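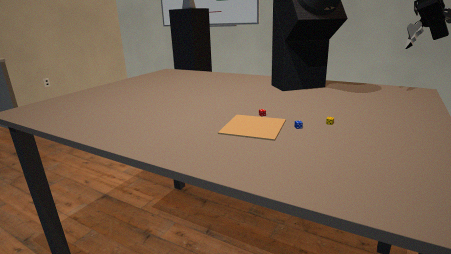 Three people on the Tralent forum now say the snapshot chain thing is my own fault for letting it get past 13. Fair enough. One of them added that consolidating with the VM powered off takes half the time, and why wasn't I doing that.

Well, because it's the license server. Anyway. Powered it off last night, kicked off the consolidate on the Tresau box, went to make tea. 149 GB of deltas. Sat at 50% for ages, then finished. No errors in teh log.

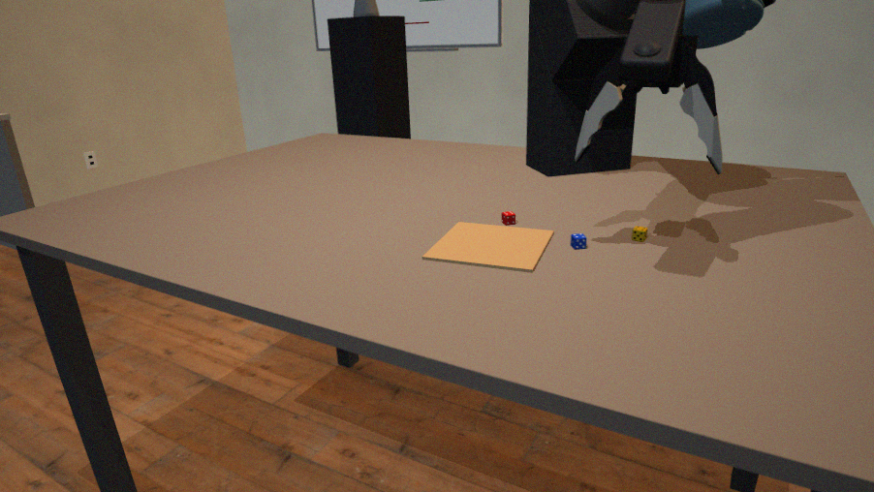
Datastore layout is next. Want one big volume in the middle and the small LUNs kept off it, like the dice sitting around that square board with nothing on top. Currently everything is on top of everything. Backups too, yes I know.

Grendard agent still needs a reinstal after the move, will do that before July. Alarm set at 100 GB of snapshot space so I dont end up back on the forum.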